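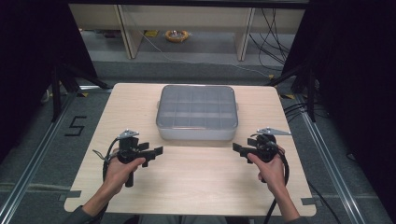 First aid course accepts my old manual?

Posted by Seraina Fuchs, 2022-12-28

I have to renew my basic life support and first aid certificate for work. The course is through Vustmont, one day in class plus an online part you finish first. Their sign-up page says "course manual required" and gives a price for the new edition that is more than I want to pay. I still have the manual from my last course. It is one edition behind, with my notes in it.

Has anyone taken the renewal with the older book? I wrote to the office and got an automatic reply saying they are closed for the holidays. The online part has to be done before class and I would like to start reading now.

Second thing, if anyone knows: does the old edition still have the right steps for choking in infants? My sister has a baby and I would like to have that straight either way.

Hryhorii Antoniuk

I took the Vustmont renewal in July with an older manual and had no trouble at the door. The instructor asked each of us to have a book, and mine was one edition back. She told me to go by her slides wherever the two differed, and she put a sheet on the wall listing the changed pages. I copied those into my book at lunch.

That was one instructor at one site. I would still ask the office when it opens, and I would ask by email so you have the answer in writing. Give them your course number. Mine was 1259 and they couldn't find my booking by name.

The online part does not need the book at all. There are eight sections with a short quiz after each. You can repeat a quiz if you miss too many. It took me one evening. The site logs you out if you leave it sitting, so finish a section before you get up. Print the completion page when you are done, because they collect it in class and the printer at my site was not working.

What to bring to the class day, from my own list:

Photo ID and the printed completion page from the online part.

Your current certificate, even if it is close to running out. If it has already run out they may put you in the full course, which costs more and runs over two days.

Clothes you can kneel in. We spent most of the morning on the floor with the manikins.

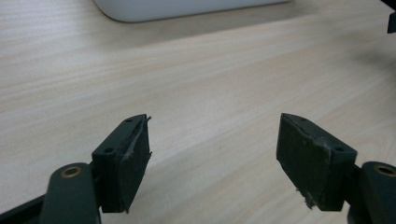 A pen and something to eat. The closest place to buy lunch was a gas station.

On the infant choking steps, don't work from the old book. Get the current ones from the instructor or from your sister's pediatrician. I'm not going to type them out here from memory. If a baby is choking right now, call 911 and the dispatcher will talk you through it.

jibrin_reader

you can get used copies of the new one online for 22 dollars, that's what i paid. check that it has the insert card, mine didn't

Seraina Fuchs

Thank you both. My certificate is good for four more weeks, so I should be fine for the short course. I will start the online part tonight and write to the office again with the course number. If they say no to the old book I will look for a used one.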